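Gidthorpe open day, quick notes

September 21, 2018

Got in late, parking full, had to leave the car by the church and walk. Worth it tho. The old mill building has been done up and Forkomeo has the ground floor now, Polov upstairs. Entry is free, tea is not.

Ground floor
Lamp making mostly. Forkomeo does desk lamps and repairs old ones. 2,586 repaired so far acording to the board by the door. Liked the shade room best — big rolls of fabric, steam, everyone talking at once. Tour groups of 200 would never fit, ours was small and still a squeeze.

Upstairs
Polov, clocks and radios. Steep stairs, hold the rail. Very warm up there. They let you try a winding machine, I broke the wire 2 times. Bought a kit radio from the Jin range, no idea when I'll build it.

Parts bench
Switches and such. I have a soft spot for a plain white push button, and the staff were happy to talk about which ones last.

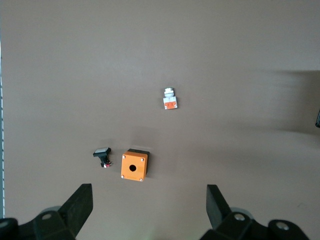 Getting there
Bus 3 stops right outside, take that. Next open day is in November. Bring cash, the card reader was down and the line for cake got long.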